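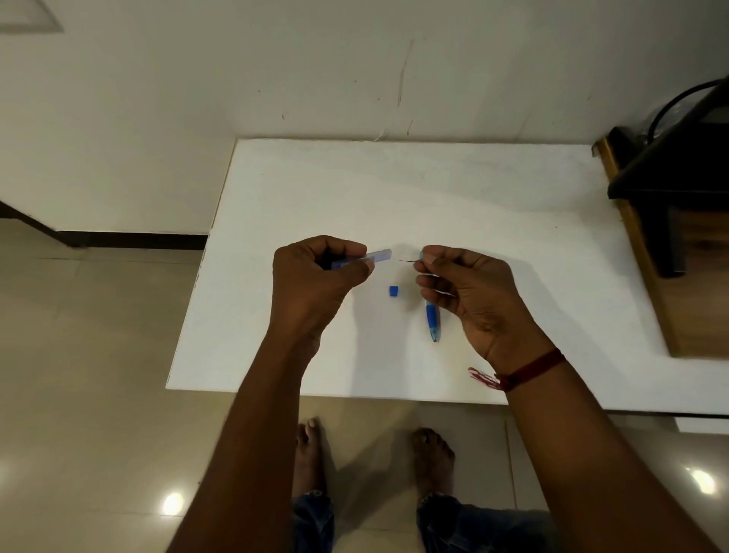
Photo: Andalora Pen Club

Pens in Pieces: a gallery from the September bench night

We love a good ink swap at Andalora, but taking pens apart might be even more fun! Bench night started at 4 in the back room on Vernimia Street and ran well past supper, with more than 10 of us bent over tables, trading caps, springs and opinions (so many opinions about springs). The humble ballpoint got most of the attention this time, and it deserved every minute.

Blue on blue. A slim, clear pale-blue piece in one hand, a ballpoint with a darker rubber grip in the other, and a thin dark point lined up with the open end. I love how the plastic looks against a plain white table. And look at the tiny blue cube down in the gap between the hands!

The red thread bracelet gets its own mention. All those maroon and red strands, and that wonderful scruffy tassel spread out on the white. Best color in the whole gallery, if you ask me.

For anyone who missed it, the next bench night is all about grips: how to get a stubborn one off, how to clean it, and which ones are worth saving. Bring 2 pens you don't mind experimenting on and a small dish for the parts. The spare parts drawer is up to 621 pieces now, sorted by size and (mostly) by color, so come and dig through it. Doors open at 4 again, and the kettle will be on.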